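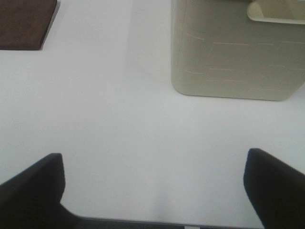
The Torura Prize is a yearly book award for works of history written for general readers, presented in the river town of Plurkdale. It is open to any book-length work of history published in English, on any period and any part of the world, and it has built up a wonderfully loyal following among people who would never set foot in a graduate seminar. Its great attraction is the public reading day, when the finalists read from their books and then stay (often for hours!) to talk with whoever turns up. The furniture is kept very plain, in the spirit of the first readings: a smooth white tabletop with nothing printed on it, a chair, and the book.

Origins

The prize grew out of a reading circle at Akbulut Books, a secondhand shop on the Plurkdale waterfront with a history section that ran up the stairs and along the landing. Members had been voting on a favorite history book every winter, and the vote became so lively that the shop began posting the results in its window. The name comes from the Torura, the flat-bottomed ferry that once linked the two halves of the town and whose logbooks were the subject of the circle's first winning title, a small local study that had gone out of print and was reissued on the strength of the vote.

Ritier, a regional paper mill, later agreed to pay for the award and for printing the annual booklet of excerpts. The mill has no say in the choice of books.

Selection

Publishers and readers may both send in titles, and this open door is one of the liveliest things about the award. In its busiest year, the prize received 228 books, ranging from a history of salt roads to a life of a lighthouse told through its repair bills. A panel of readers trims the entries to a longlist in late summer, and the shortlist of 5 is announced in September. Panel members serve for two years and may not have a book in the running during that time.

The rules ask for sound research and full source notes, but they also ask that the book be "a pleasure to read aloud," a phrase carried over from the reading circle. Shortlisted authors choose their own passage for the reading day. Translated works are welcome, and the author and translator share the award equally.

The 2018 award

The winner for 2018 was announced on 16 November 2018 at the old customs hall in Plurkdale. Attendance over the full program came to 1,233, the largest crowd in the history of the prize, and the doors to the courtyard were opened so that latecomers could listen from outside. The shortlist was especially rich in histories of everyday work, with books on rope making, canal building and the night mail.

Related activities

Akbulut Books keeps a lending shelf of past finalists, now nearly 100 volumes, which school libraries may borrow for a full term. The annual excerpt booklet is given away free at the shop and at the customs hall. Back numbers are much sought after, the rope-covered first issue above all.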